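Barasa Room Reopens for the Tuesday Crowd

If you walked past the second floor of the Kindell building any time in January, you probably heard the drilling. I certainly did, because my desk is one wall away! Well, the drilling is over, the Barasa Room is open again, and I spent most of Tuesday in there poking around so I could tell you what changed.

The short version is that it's a shared work room now. Before, it was where old chairs went to wait for somebody to want them. Plunix, the outfit that runs our floor, put $3,748 into it, and Dennis Swai, who kept the budget, told me most of that went to wiring and paint (he'd have liked a bit more for chairs, and so would I). 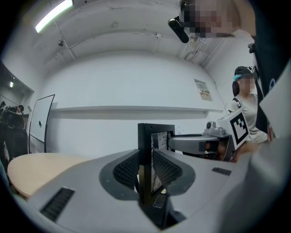 The room is free to use from 9 in the morning until 6 at night, and you don't need to reserve anything unless you're bringing a group. Groups get three hours at a stretch. After that you can ask for more time, but only if the sheet by the door is blank. I asked what happens if two groups show up together and Dennis laughed and said they'd better like each other.

Tuesday was busier than I expected for a first day. I got there right after lunch and people were already settled in, with coats and bags parked wherever there was a spot, and Grażyna Urbańczyk from Rendico was going from person to person asking what they thought. She's the one who pushed for the room in the first place, and she's collecting comments until the end of the week. Mine was about the coffee, which is still down on the first floor.

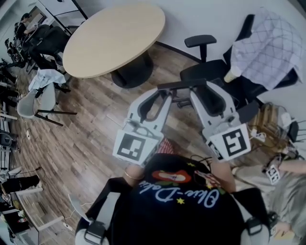
Seating is what most people wanted to talk about, and I have opinions too. Grażyna wants a mix, some spots for sitting alone and some for a quick chat, and nothing bolted down. I think she's onto something. My pick is the round table with the light beige top, over by the white wall, with the black mesh chair next to it. The chair had a lavender-and-white checked cloth over it on Tuesday, and the light gray one had a pale blue cloth hanging over the back, so coat hooks would be my second comment if she'd let me have two. The wood-plank floor looks great, by the way, so please lift the chairs when you move them!

Still to come are a bigger trash can and a proper sign for the door. Dennis is taking suggestions for the sign at the Plunix desk, and he says short ones have a better chance.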